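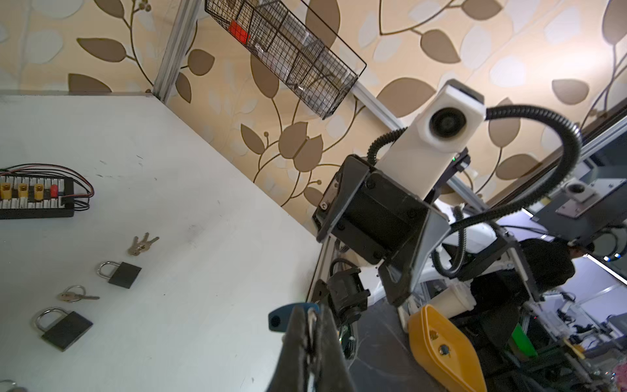
Small metal objects and a charging board on the white work top, with a second arm behind.

Movavel Bench Cell by Zurkar
Open table cell for two-arm handling work

The Movavel is a table cell for laboratories and training rooms where people and small robot arms share one room. It is delivered with a white top, an aluminum profile frame and wire baskets which hang on the rail. The arms are ordered separately.

Price: 2,765 USD, without arms
Delivery: 7 weeks after order
Clear strip in front of the cell: 300 mm, marked on the floor
Included: frame, top, baskets, floor tape, printed rule card

Working rules for the cell

The rule card was written by Izzati Mangundap and Olga Montecinos of our application team. Please fix it where the operator can read it from the stop button.

Only the objects of the present task stay on the top. Everything else goes in a basket or out of the cell.
Tools in the baskets are taken out only when both arms are stopped.
Leads are laid flat and away from the path of the fingers. A loop which stands up can be caught.
No battery is connected to a charging board while an arm has power.
Before each start, one person says "clear" aloud and the second person repeats it.
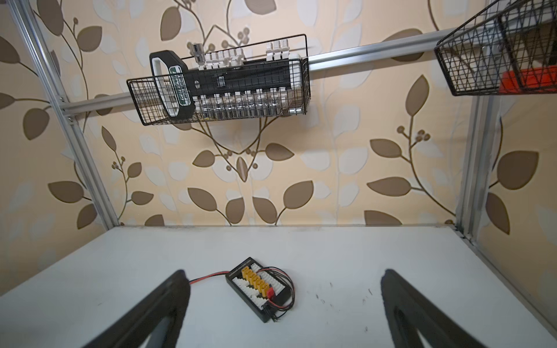

Charging board with its leads, and a socket set stored in the hanging basket.

Scuffs on the top are normal wear and do not need repair. A cut that you can feel with the fingernail should be reported, as small parts like keys may stop there and the gripper will push instead of lift. Replacement tops can be ordered under the name Olivares.

The cell has no fence. For this reason the risk assessment must be made by the user at the final place of installation, with the real arms and the real grippers. Our assessment form can be used as a starting point and does not replace your own. Soledad Bustos checks completed forms on request, normally within 2 working days.
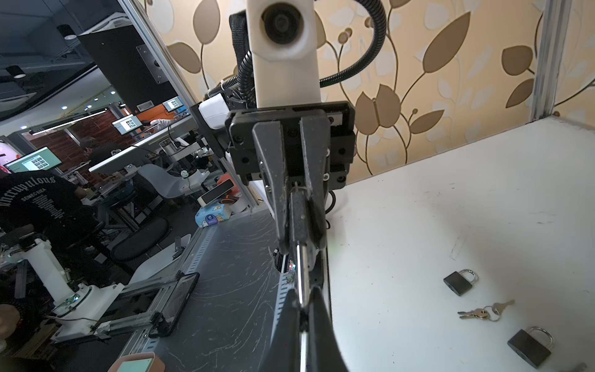
May a person stand next to the cell while the arms are moving?

Only outside the marked strip, and only if your risk assessment permits it for the speed you have set. Hands must not go over the top before both arms are stopped.

For orders and spare parts please write to Hortensia Iturra, Zurkar sales office.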